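Student Project Report: Sorting and Bagging Laundry in Shared Housing

Sturnen House, laundry group 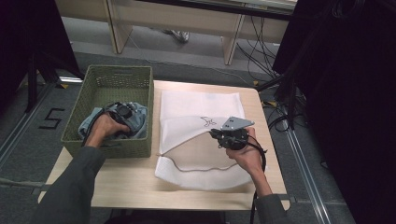 1. Background

Residents at Sturnen share 2 washing machines. Small items often go missing between the rooms and the laundry room. Our project looked at whether a basket and a mesh bag for each room would help.

2. Materials

We used a green plastic basket with a handle slot and a white mesh bag with a zipper. The basket holds cloths waiting to be washed. The bag has a small animal-like drawing printed on it, which made it easy to tell from the plain ones we bought first. We had a budget of 3000 and spent 2000.

3. Method

Put the basket and the bag side by side on a table. Lay the bag flat with the flap folded back. Take one cloth at a time, shake it out and place it in the bag. Close the zipper before carrying it downstairs. The trial ran for 6 weeks, with bags collected every Sunday.

4. Results

Fewer items were reported missing than before the trial. Overfilled bags were the main problem, and the zippers were hard to close on thick towels. A larger bag for towels is still on our list.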